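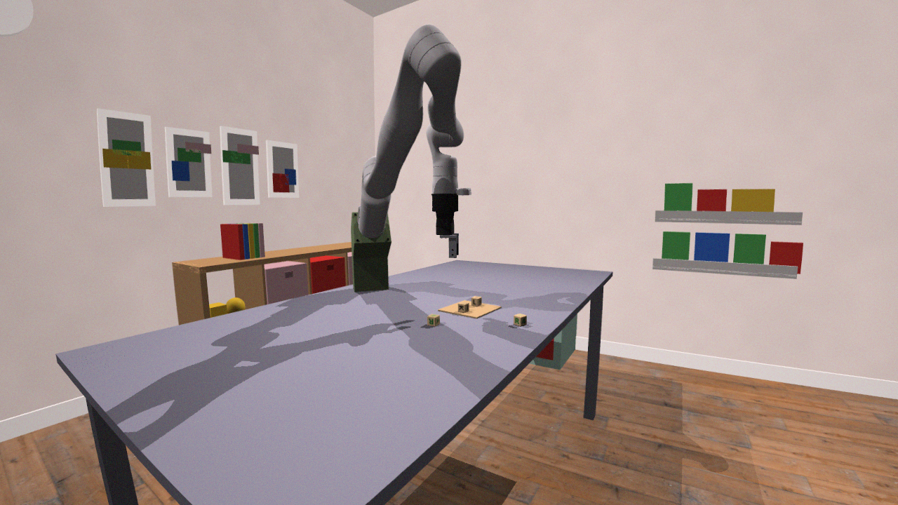

3. Simulated Workspace and Task Setup

All trials in this report were carried out in simulation. The workspace consists of one arm with a gripper, mounted on a pedestal at the rear of a table, and a set of small marked cubes. Two of the cubes start on a thin wooden board and two start directly on the tabletop. The room around the table was furnished with shelves, books, storage bins and wall pictures so that the camera views given to the policy would contain ordinary household clutter.

The task is the same in every trial. The arm must pick up the cube named in the instruction and set it down on the board without pushing any other cube off it. If the named cube is already on the board, the arm must lift it clear and return it to the board. A trial begins with the gripper empty and raised above the table.

3.1 Question

The project asked whether changing the lighting during training helps a learned policy when the table is crossed by strong shadows. Earlier work by the Tadcombe student group used even lighting only. When we ran their policy, named Hladun, in the furnished room, it often reached toward the edge of a shadow instead of the cube beside it.

3.2 Method

We trained a second policy, Plirkura, on the same demonstrations as Hladun. The only change was that each demonstration was rendered again under 7 light positions. Arm motion, cube positions and camera placement were left as recorded. Both policies were trained for the same number of steps on the shared machine at the Rastitz laboratory.

Each policy was then tested in 70 trials. Starting cube positions were drawn once and saved, so that both policies faced the same layouts. The light positions used for testing did not appear in training. A trial was stopped and counted as a failure if the arm touched the pedestal or if a cube left the table.

3.3 Results

Plirkura completed more trials than Hladun under the test lights. The gain was largest for cubes lying directly on the tabletop, where shadows from the arm were most likely to fall. For cubes already on the board the two policies performed almost alike.

Plirkura failed in 3 trials by closing the gripper above the cube. In 2 further trials it chose the wrong cube - both times the marking on the named cube was turned away from the camera. The remaining failures were drops during transport, and we found no link between these and the lighting.

3.4 Limits

The results apply to one arm, one table and one type of object. No test was made on a physical robot, and simulated shadows have sharper edges than those found in most rooms. The light color was also held fixed. A repeat of the study with softer light sources is planned for February, using the saved layouts.

Report submitted 10/23/23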